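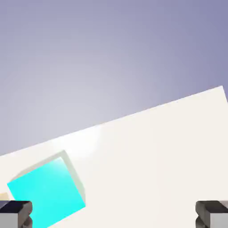

I spent most of March recording demonstrations in a simulator, and since a couple of people asked how that works day to day, I'm writing it down before I forget the details.

The task is the simplest one I could think of. There is a table and a cube, and I want the arm to pick the cube up. I drive the arm myself with a handheld controller on my desk. When I move my hand, the simulated gripper moves with it, and the trigger closes the fingers. Everything I do gets saved, and later a model is trained to copy it. The recording software is called Wikley. It is free and a bit rough, but it saves files the way I need them.

The view from the wrist is the hard part. I drive with only that view on the screen, because it is the one the model will get. The cube is a flat bright cyan on an off-white table, so finding it is no trouble. Judging distance is. There is hardly any shadow to go by, and when the wrist is turned the table edge runs off at a slant and my sense of left and right goes with it. For the first two evenings I kept coming down with one finger on top of the cube.

What helped was slowing down and splitting the move up. I line up sideways first, until the cube sits midway between the fingers. Then I turn the wrist to match the sides of the cube. Only then do I go down. If the cube is much closer to one finger than the other, I stop and fix that before anything else. I used to correct on the way down, and the model picked up that habit from me, including a little wobble right before the grasp.

I recorded 880 tries in all. I threw out the ones where I bumped the cube and chased it across the table, though I kept 28 where I missed once and came back cleanly. I wanted the model to have seen a recovery. A session is 40 tries, then I take a 10 minute break, because my wrist gets sore and my driving gets sloppy. The sloppy ones look fine while you are making them. You notice when you play them back.

I also tried the Hetell controller, which is smaller and lighter. I liked it in the hand but the trigger is either on or off, and I want to be able to close the fingers partway. I went back to the old one.

The first model trained on all this reached for the cube well and closed too early. I went through my recordings and found I was squeezing the trigger before I had stopped moving down, nearly every time. I redid a full session on Friday night, waiting a beat at the bottom before closing. The new training run is still going. If it grasps properly I'll start moving the cube farther out toward the table edge, where the glare makes it harder to see.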